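# Leasing a shared meeting room to outside groups: what should the agreement cover?

**Posted by Oei Residents' Office** in Buildings and Shared Facilities

Our association manages a residential building of 40 units in Sostmont. On the ground floor there is a common room which has, until now, been reserved for residents. In recent months we have received several inquiries from outside groups that wish to use the room on a paid basis, among them a language class, a chess club and a small accounting practice that needs space for client meetings twice a month.

The board is in favor in principle. The income would go toward the replacement of the front entry doors, which is planned for November. We do, however, have several matters on which we would be grateful for guidance from other associations:

1. Should outside groups sign a lease, a license or a simple booking form?
2. What deposit is customary for a room of this kind? The room measures 800 square feet.
3. Who should carry the insurance, and for what?
4. May the association refuse a group without stating a reason?
5. How should cleaning be handled when two groups use the room on the same day?

We have reviewed our bylaws. They state that common areas are "for the enjoyment of the residents" and say nothing further on the subject. One board member reads this as a prohibition on outside use. The others do not. We have not yet consulted an attorney and would prefer to arrive at that meeting with our questions in good order.

The building has a separate street entrance to the common room, so visitors would not need to pass through the residential lobby. Restrooms are located in the same corridor. There is no kitchen.

---

**Lerkov Property Services**

We administer common rooms on behalf of several associations and can offer the following general remarks. Laws differ from state to state, and none of this should take the place of legal advice.

**Form of agreement.** For occasional or recurring use by the hour, a license is normally the suitable document. A lease gives the other party possession of the space for a period of time, and in many places it brings tenant protections with it. A license gives permission to use the room at stated times and for a stated purpose, and it can be ended on notice. The document should be titled as a license, and its content should match the title. If a group receives its own key, stores its property in the room permanently and has the use of it at all hours, a court may well treat the arrangement as a lease regardless of the heading.

For single bookings, a two-page form is sufficient, provided that the full conditions are attached and signed.

**Bylaws.** The phrase you quote is common in older documents. Before any agreement is signed, the board should adopt a written resolution permitting outside use, setting the hours and stating that residents have first claim on the room. Some associations find that a vote of the members is required. Your attorney should see the complete bylaws together with the recorded declaration, as restrictions on business use are frequently found in the latter and overlooked.

**Deposit.** We generally advise a deposit equal to the fee for one month of use, held in a separate account. For single events, one of our client associations charges a flat deposit of $286. The amount was set some years ago on the basis of the cost of one professional floor cleaning and has never been revised. It is less important to find the right figure than to describe clearly what may be deducted from it and by what date the balance will be returned.

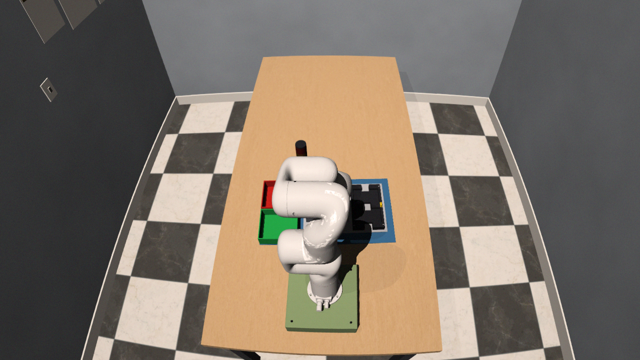
**Condition of the room.** A written record of condition should be prepared before the first outside group is admitted, and it should be repeated every 12 months. The record should cover floors, walls, furniture, lighting and door hardware. Existing scratches and stains should be entered plainly. Both parties sign, and each retains a copy. Disputes over deposits nearly always concern marks of which no earlier record exists.

**Insurance.** Outside groups should carry general liability coverage and name the association as an additional insured. A certificate should be received before the first date of use, and again at each renewal. Small clubs often have no policy of their own. In such cases a one-day or seasonal event policy may be available to them. The association should also write to its own insurer, describe the intended use and ask for confirmation that coverage is not affected. A telephone conversation is not adequate for this purpose.

**Refusal.** A private association has considerable freedom to decline a booking, but it may not do so on grounds prohibited by law. Once a room is offered to the public for a fee, additional rules on public accommodations may apply. We recommend published criteria covering noise, maximum attendance, permitted hours and the type of activity. A refusal can then refer to the criterion concerned. A practice of giving no reasons is difficult to defend if a complaint is made.

**Accessibility.** You did not raise this point, but it belongs on your list. The opening of a room to the public may bring obligations concerning the entrance, the route to the room and the restrooms. The separate street entrance should be examined with this in mind.

---

**Trolleo Street Tenants' Association**

We wish to add some practical experience on the subject of cleaning, which the previous reply did not address.

Our association has made its common room available to outside groups for six years. In the first year we asked each group to "leave the room as found." The results were not satisfactory. Every group believed that it had complied, and the following group regularly disagreed.

We now apply the following arrangement:

- Bookings are separated by 40 minutes. The outgoing group must be finished at the end of its booked time, including the return of chairs and tables to their places.
- A plan of the standard furniture layout is fixed to the inside of the door.
- A broom, a dustpan, surface cleaner and trash bags are kept in an unlocked cabinet. The cost is included in the fee.
- Each group removes its own trash from the building. We do not permit the use of the residents' containers.
- A paid cleaner attends once a week, early in the morning, before the first booking.
- An incoming group that finds the room in poor order must report this by e-mail before it begins. Later reports are not considered.

The last rule caused some displeasure when it was introduced — two groups objected in writing — but it has reduced the number of disputes considerably.

With regard to keys, we would advise against them. We changed to a keypad with a separate code for each group. Codes are canceled when an agreement ends, and the cost of the keypad was lower than that of replacing the lock a second time.

We would also suggest that you settle the question of heating at an early stage. Our original agreement was silent on it, and an evening class habitually left the thermostat at its highest setting overnight. The thermostat now has a locked cover, and the agreement states the temperature that will be provided during booked hours.

We cannot comment on the bylaws. Ours were amended before any of the present board members took office.

---

**Sostmont Hobby Rooms**

Please check the parking situation first. Our neighbors complained to the city within a month, and we had to stop evening bookings until it was sorted out. It does not matter how good the agreement is if visitors are leaving their cars in residents' spaces. Regarding the deposit, we do not charge one to regular groups.

---

**Oei Residents' Office**

We thank all three organizations for their replies. The remarks on the recorded declaration were of particular value. We have located our copy, and it does contain a paragraph on business use, which will be placed before our attorney together with the draft license. The accounting practice has been informed that its request will be held until we have an answer.

On parking, the building has no visitor spaces. Outside groups would be directed to the public lot on the next block, and we will add a sentence to this effect in the booking conditions.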